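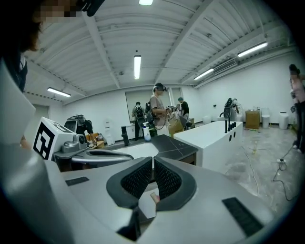
*Avcombe, 2014-11-07*

# Flustwood path and drainage works: second progress report to the Barrera Fund

Prepared by Ihor Stasiv, Avcombe

## Where we are

The lower path is open again from the Avcombe gate as far as the footbridge over the Delell. The upper path is still closed. We had planned to have both open by now and the upper one has slipped, for the reasons given under "Drainage".

The finished length is 725 metres. It has a stone base with a finer top layer, and a slight fall to the stream side so that water runs off it. The first stretch was laid in the summer and has settled a little near the gate. We topped it up in two places and will look at it again after the winter.

## Drainage

The old ditch along the upper path was in worse shape than the survey suggested. The survey was done in a dry spell and the ditch was full of bramble. Once it was cleared we found that the clay pipe under the track had collapsed in the middle, and water had been working its way under the path instead. Laying a new surface on top of that would have been a waste of your money, so we stopped and got a price for replacing the pipe.

The contractor can do it before the ground gets too soft for the digger, provided the landowner agrees to access across the bottom field. We have asked for this in writing. He has said yes on the telephone but wants to move his sheep first. If the ground goes before the sheep do, the pipe will have to wait until spring, and the upper path with it.

The ditch itself is clear along its whole length and running.

## Planting

The order for the gap in the boundary hedge is 200 whips, mostly hawthorn with some hazel and field maple. The nursery will lift them when the leaves are off and deliver them bare root. Guards and canes have been bought and are in the store.

We dropped the holly from the order. It would have meant pot-grown plants at a much higher price each, and there is plenty seeding itself under the oaks already.

## Footbridge

The deck boards have been replaced and the handrail on the downstream side has been refixed. The bearers are sound. The engineer asked for wire mesh on the boards to stop people slipping, and that has been done. One of the bolts in the old handrail sheared off when it was removed and had to be drilled out, which took most of a day.

There is still a step up on to the bridge at the far end. The application said that the route would be step-free to the bridge, and it is, but several people have asked about going further with a pushchair. A short ramp would do it. We have not costed this and are not asking for anything towards it at present.

## Money

The balance of the grant in hand is £3,161. Out of this we have still to pay for the hedge plants, the new pipe and the top layer on the upper path. The pipe was not in the original budget. We saved on stone by taking the whole load in one delivery, and with that saving the pipe leaves us short by £200, which the parish has agreed to cover.

Receipts to the end of last month are attached. The invoice for the bridge timber is missing its order number and we have asked the merchant for a corrected copy.

## Complaints and comments

We had one complaint about mud on the lane when the stone was delivered. The lane was swept the same afternoon. A dog walker asked for a bin at the Avcombe gate and has been given the district's address for that, as they would have to empty it.

## Next

- Written access agreement for the bottom field
- Replace the pipe under the track, ground permitting
- Plant the hedge gap
- Surface the upper path
- Move the "path closed" sign, which is currently on the wrong side of the stile

We would like your agreement to carry the upper path surfacing over into the spring if the pipe is delayed. The stone price is held until the end of March.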